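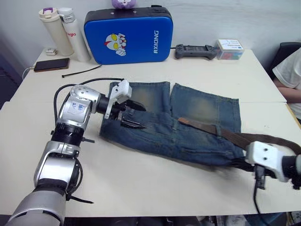
Speaker notes, denim wear and wash talk, v3
Nov 10, 2021

Slot is 27 minutes including questions. Skip slides marked (B) if the previous speaker overruns.

## Slide 1 — Title

Say what the talk covers: colour loss in indigo-dyed cotton during home washing. Factory finishing (stone, enzyme, laser) is out of scope. Someone always asks, so say it now.

## Slide 2 — Why indigo fades

- Indigo does not bond chemically to cotton. It is held in layers near the surface of the yarn.
- Rope dyeing leaves the core of the yarn white. Short dips, air, repeat.
- Abrasion removes the outer layers and the core shows through. Washing adds to this mainly through fabric rubbing on fabric.

Point at the yarn cross-section. Pause here, the diagram takes a moment to read.

## Slide 3 — The samples

Two cloths, both 100 per cent cotton, right-hand twill. Hikoron is the heavier, unwashed when bought. Molow is lighter and was rinsed at the mill. The weft is undyed in both.

Total of 2443 colour readings across the whole set. Each reading is taken on a single layer, over a white tile, away from seams. Seams fade differently and get their own slide.

## Slide 4 — Wash conditions

Cold, 30 degrees and 40 degrees. Same drum, same load weight, same liquid detergent without brightener. Line dried indoors. Half the pieces were washed inside out.

State clearly that tumble drying was not tested.

## Slide 5 — Main result

Lightness rises fastest in the early washes, then the curve flattens. Hikoron starts darker and loses more in absolute terms. By wash 19 the two curves run nearly parallel.

Temperature matters less than load size. Underfilled drums gave more fading on creases — the cloth drops further and folds in the same places each time.

Do not read out the table. Refer people to the handout.

## Slide 6 — Seams and hems (B)

Roping on the hem comes from the chain stitch pulling the layers out of line. Raised parts rub and go pale. Inside-out washing reduced this on the outer face but did not remove it.

## Slide 7 — Back staining

Loose dye settles on the weft and on pocket bags. Worst in the first wash, and worse with long soaks. A separate cold rinse before the first full wash lowered it in both cloths.

## Slide 8 — Limits

- No wear between washes. Real garments get both.
- One water supply, fairly hard.
- Joo thread was used for all test seams, so nothing can be said about other threads.

## Slide 9 — Close

Leave the care summary on screen during questions. Full data goes on the Witideo page in April. If asked about vinegar or salt as a fixative: not tested, and there is no obvious mechanism for a vat dye.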